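Power strip

A power strip (also extension block, multi-socket or, in some countries, trailing socket) is a row of electrical outlets in a shared housing, fed by a flexible cord that ends in a single plug. It allows several appliances to be supplied from one wall outlet. Power strips are used in homes, offices and workshops, most often where fixed outlets are too few or are placed behind furniture.

Construction

The housing is usually molded plastic in two halves, held with screws or rivets. Inside, strips of copper or brass run the length of the unit, one for each conductor, with spring contacts formed or riveted at each socket position. The sockets may be set in one row or two. Two-row units are shorter for the same number of outlets, but bulky plug-in adapters in one row can block the openings in the other.

Socket openings follow the standard of the country of sale. Some are cut at an angle to the long axis so that plugs with a side-exit cord do not lie over their neighbors. Units sold for travel or mixed equipment may accept more than one plug type, although such sockets tend to grip each plug less firmly than a socket made for one pattern.

Many strips carry a switch or button near one end. Depending on the model it may disconnect all outlets, reset an overload breaker, or control only part of the row.
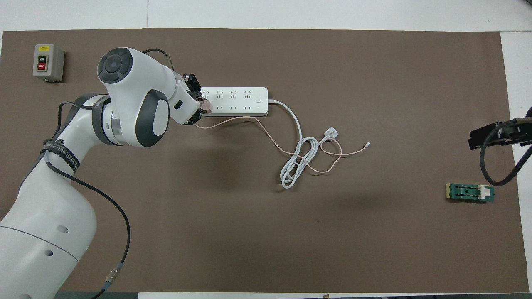

The supply cord leaves the housing through a strain relief, a ribbed or clamped sleeve that keeps pull on the cord from reaching the terminals. Cord length is a compromise – a short cord limits placement, while a long one has to be stored somewhere. Excess cord is best laid in wide, open loops. A cord wound tightly under heavy load sheds heat poorly, and its insulation may soften.

Rating and overload

A strip is rated for the total current of all connected appliances, and adding outlets does not raise this limit. Chargers and desk lamps draw little, and 10 of them may stay well below the rating. Heaters, kettles and irons draw far more and are normally connected directly to a wall outlet. Connecting one strip to another is discouraged by most makers.

Plugs are inserted and withdrawn by the body, with the strip held steady. Pulling on the cord loosens the contacts over time. Loose contacts raise resistance, and the first signs are a warm plug or browning at the socket openings.

Inspection

In workshops, strips are commonly checked along with other portable equipment. Wael Kabbaj's manual for the Ullport training shop gives the order as plug, cord, strain relief, housing, sockets, switch. A strip with a cracked housing or a cut cord is withdrawn from use. Tape is not accepted as a repair.

See also: Extension cord; Plug adapter; Surge protector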